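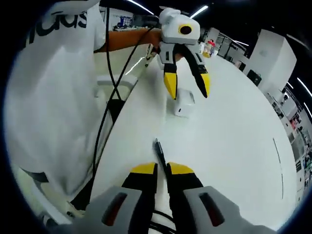 Equipment Planner, Manipulation Lab
Pernard, Manville site
Full time, fixed term, 2 years
Applications close 12/23/23

Pernard is hiring an equipment planner for its manipulation lab in Manville. The planner owns the lab's equipment budget, the asset register and the purchase schedule. The position reports to Dalal Hijazi, lab operations.

Background

The lab records manipulation data with hand-held grippers and runs trials on arms and small legged platforms. Equipment has been bought by project leads as needs came up. The asset register now holds 504 lines, with part numbers entered in several formats and no consistent link between a unit, its cables and its spares. Purchase requests for the next fiscal year are due in May. The planner will prepare them.

Duties

Maintain the asset register, including serial numbers, firmware versions, calibration dates and storage locations.
Forecast wear on consumable parts (finger pads, tips, cables, connectors, fasteners) from usage logs, and set reorder points.
Prepare quote comparisons for grippers, cameras, arms, controllers and workstations. Each comparison covers unit price, freight, import duty, lead time, warranty terms and repair turnaround.
Plan power, network and bench space for incoming equipment before the order is placed.
Write acceptance test sheets with the engineers and hold final payment until a unit passes.
Track service contracts and renewals.
Close out retired equipment: data removal, resale, parts recovery or disposal.
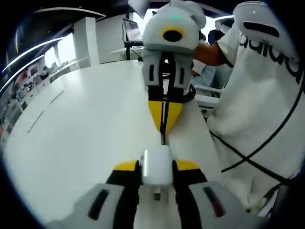

Does the planner need to know how to operate the grippers?

Basic operation is taught in the first month and takes a few sessions. The planner has to be able to run an acceptance test and recognize a worn part. Regular recording work is done by operators.

Budget structure

The equipment budget is split into capital items, consumables and service. Capital items need two signatures, one from operations and one from Jolene Treloar in finance. Consumables below the card limit are bought directly by the planner. Money does not move between the three lines during a quarter without a written change request.

The main open item is the choice between repairing the present hand-held units and replacing them with the next hardware revision. Replacement would also change the mounts, the charging setup and the pad stock. A cost model comparing the two over the full term of the position is the first deliverable. Lợi Cù has a draft spreadsheet with purchase history and will hand it over.

Requirements

Experience in purchasing, lab management, production planning or a similar job where you were responsible for a budget.
Good working knowledge of spreadsheets, including lookup functions and version control of shared files.
Ability to read a mechanical drawing, a wiring diagram and a bill of materials.
Clear written English. Most supplier contact is by email.
Able to lift boxed equipment with a cart or a second person.

Useful, not required

Experience with robot arms, motion capture or machine vision suppliers.
Knowledge of customs codes for electronics.
Experience with Ridum, the inventory system the lab is moving to.
Vietnamese, for contact with our parts supplier.
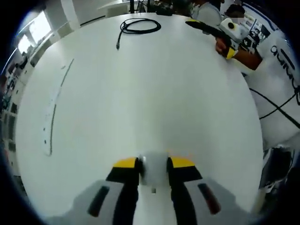
Who decides which supplier gets an order?

The planner makes a written recommendation and the engineer who requested the item confirms that it meets the specification. Where price and lead time point to different suppliers, Dalal Hijazi decides. Planners may not accept gifts, travel or loan units from a bidder while a quote is open.

Conditions

On site, with one day per week at home by agreement. Standard hours with no shift work. Notice period of one month during probation and two months after. Travel is limited to supplier visits and is booked through the site office. The salary band is sent with the interview invitation.
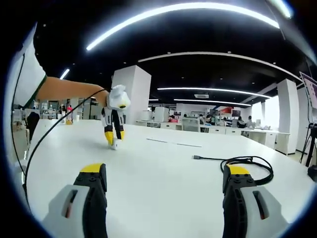

Nhung Đào, after reading the draft of this advertisement, asked that cables be given their own line in the duties, "with length and connector type, because a unit with the wrong cable is a unit we can't schedule." She also wants spares ordered with the unit and quoted on the same sheet. Both points are accepted and will be part of the job from the start.

How to apply

Send a resume and a cover note of one page to Tươi Thân at the Manville site office. Attach one planning document you have written, such as a cost comparison, a replacement schedule or a reorder model. Remove supplier names and prices if they are confidential. Column headings and method are enough for our review.

Selection has 2 stages. The first is a phone call on your past budget work. The second is on site and includes a written exercise with a short equipment list, three quotes and a fixed budget. Bring a laptop, or tell us in advance and one will be set up for you. Candidates are told the result within 7 working days of the second stage.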